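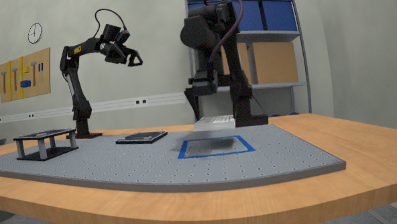 Two robot arms and a wood-topped table. Computer rendering.

Last updated: 16th November

Giuliana Villca starts her corn at four in the afternoon and does not look at it again until five the next morning. In between it sits in its pot with the lid on and the burner off. She has been making tortillas this way in Dreltwood for eleven years, first at home, then from a rented kitchen behind a tire shop, and now from a storefront on Zapata Street with a counter, a walk-in cooler and a stone mill in the back.

I went to talk to her about tortillas and we ended up talking mostly about corn and water.

"People want to ask about the press, or the griddle," she said. "The griddle is the last two minutes. If the masa is wrong when it gets there you can't fix it."

Masa is the dough. Hers is made from dried field corn that has been cooked in water with cal, the food-grade lime sold in small bags at Mexican groceries. The lime loosens the skin of the kernel and changes the starch so that the ground corn will hold together. Plain cornmeal and water will not make a tortilla. It crumbles.

Villca learned this the hard way. Her family is from Bolivia, where corn is on the table all the time but mostly in other forms, and she did not grow up making tortillas. She was taught by Nidia Correa, a neighbor in the apartment building where she lived when she first moved to town.

"Nidia made them every day for her kids. I used to smell it in the hallway," she said. "I asked her to show me and she gave me a bag of corn and said come back when it's cooked. She didn't say how to cook it. So I boiled it for three hours like beans, with no cal, and brought it upstairs. She looked in the pot and gave me some soup."

Correa, who retired from a hospital laundry and still comes into the shop most weeks, remembers it a little differently. "I told her to use cal," she said. "She wasn't listening. She was young and she had a new pot."

For a home batch, Villca uses two pounds of dried white corn, three quarts of water and a level tablespoon and a half of cal. She stirs the cal into cold water first, adds the rinsed corn, and brings it up slowly. Once it is barely simmering she starts testing kernels.

"You take one out, let it cool and rub it. The skin should slide off between your fingers. Then bite it in half. You want a white dot in the middle that's still hard, like a grain of chalk. If there's no dot it's gone too far for tortillas. Make pozole."

How long that takes depends on the corn. Her current lot needs 35 minutes. One she bought last year from a different grower was ready in 20, and she ruined the first pot of it by going by the clock.

She will not use an aluminum pot, which reacts with the lime, and told me twice to write that down. Stainless steel is fine. So is enamel if it isn't chipped.

After the overnight soak, the corn is drained and rinsed. Cooks disagree about how much. Some rub off every bit of skin under running water until the kernels are clean and bright. Villca rinses two times and leaves some of the skin on.

"The skin that's left is like gum. It helps the dough stretch," she said. "If you wash it all off, the tortilla is very white and it cracks when you fold it. If you don't wash enough, it's yellow and it tastes like a sidewalk. I like a little yellow."

I asked whether customers complain about the color.

"Some do. There was a man who wanted his money back. He thought I put food coloring in it. I gave him his money."

The mill is her biggest expense and the thing she talks about with the least affection. It is a Dramum, bought used, with a pair of volcanic stones that have to be taken out and recut by hand when the grooves wear down. She pays Fulgencio Lozano to do it. He drives over from Grernthorpe with his own chisels and takes most of a day.

"A sharp stone cuts the corn. A dull one rubs it and gets hot, and then your masa comes out warm and sort of greasy," Lozano told me by phone. "She waits too long to call me. They all wait too long."

Villca did not argue with that. "It's a day with no tortillas," she said. "I keep thinking I can get one more week."

In September the shop ground 2,943 pounds of corn, counted dry. The same month a year earlier it was 2,085. Most of the increase came from restaurants, and she is not sure she wants more of it. The restaurants order fresh masa by the bucket and want it before seven, and each one wants it a little different. One taco place asks for it wetter. Fidel Fuentealba, who cooks at a lunch counter near the county offices, buys it coarse for tamales and has been doing so since the tire shop days.

"I tried the flour, the instant kind, for a year," Fuentealba said when I stopped by. "It's OK. My tamales sold the same, if you want to know. But I got tired of eating them."

Villca is easier on instant masa flour than I expected. She keeps a bag at home. She thinks anyone making tortillas for the first time should start with it, and learn to press and cook them before worrying about whole corn.

Her advice for the bag is to add more water than the directions say, then let the dough rest under a damp towel for half an hour. "It drinks," she said. "You mix it and it feels right, and you come back and it's dry. So make it too soft, a little sticky, and wait."

To test it, she rolls a ball the size of a golf ball and flattens it in her palm. If the edge splits, it needs water. If it sticks to the hand and leaves dough behind, it needs more flour, or a few minutes uncovered. She does the same test with her own masa, every batch, and she did it four times while we were talking.

For pressing, she cuts open a produce bag from the supermarket and uses the two sides as liners. Plastic wrap is too thin and wrinkles. Parchment sticks. She presses once, turns the tortilla halfway, and presses again more lightly, as most home presses are heavier on the hinge side.

Then the griddle. At home hers is cast iron and she gives it a full ten minutes to heat. The tortilla goes down for 15 or 20 seconds, only until it lets go of the metal. It is flipped and left for close to a minute, until there are brown spots underneath. Then it is flipped back, and if everything has gone well it puffs.

"You can press it a little with your fingers to help it. Or a towel, if you like your fingers," she said.

Mine did not puff. She had me make six at the end of the counter while she rang up customers, and one of them raised a blister the size of a quarter. She said my first side was too long. The surface dries out and then the steam leaks through the cracks. On the next try I flipped sooner and tore it.

The cooked ones go straight into a cloth, stacked, and the cloth goes into a basket with a lid. She wants them left alone for ten minutes before anyone eats. They steam each other and get soft. A tortilla right off the griddle is stiff around the rim, and she says a lot of people give up at that point thinking they have failed.

The shop sells by the dozen, and she makes a separate run of 300 each morning that are a size smaller, for a school breakfast order. They are a nuisance, she said, because the big machine out front cuts only one size and the small ones have to go through by hand. She has a part-timer for it. The price she charges the school has not gone up in three years.

I asked what happens to what doesn't sell. The leftovers are cut in wedges and left out on racks overnight to dry, then fried for chips in the morning. Anything that breaks goes home with whoever is working. Her own favorite use is chilaquiles with green salsa, but she is particular about it: the tortillas have to be at least a day old, and the salsa has to be hot in the pan before the chips go in. She eats it with a fried egg. Correa puts cream on hers and thinks the egg is unnecessary.

Leftover masa is harder. It sours by the next afternoon, faster in summer. Villca freezes small amounts for thickening soup, and she thinks frozen masa makes poor tortillas but good sopes, where the dough is thick and gets fried anyway.

She has been asked to open a second shop in Grernthorpe. There is a building, and a cousin of Lozano's who would rent it to her. She went to look at it and did not like the drain.

"You rinse corn all day, you need a good floor drain," she said. "That one was the size of a coffee cup. I told them fix the drain and call me."

They haven't called yet. Meanwhile she is trying a blue corn from a new grower, a small lot, and has cooked three pots of it. The first was mush. The second she sold. The third was soaking when I left, and she lifted the lid to show me, then put it back and told me it wasn't to be opened again until morning.

Interview by Ghizlane Salem

Shares: 47 | Comments: 2

Contact us | Copyright, all rights reserved | Back to top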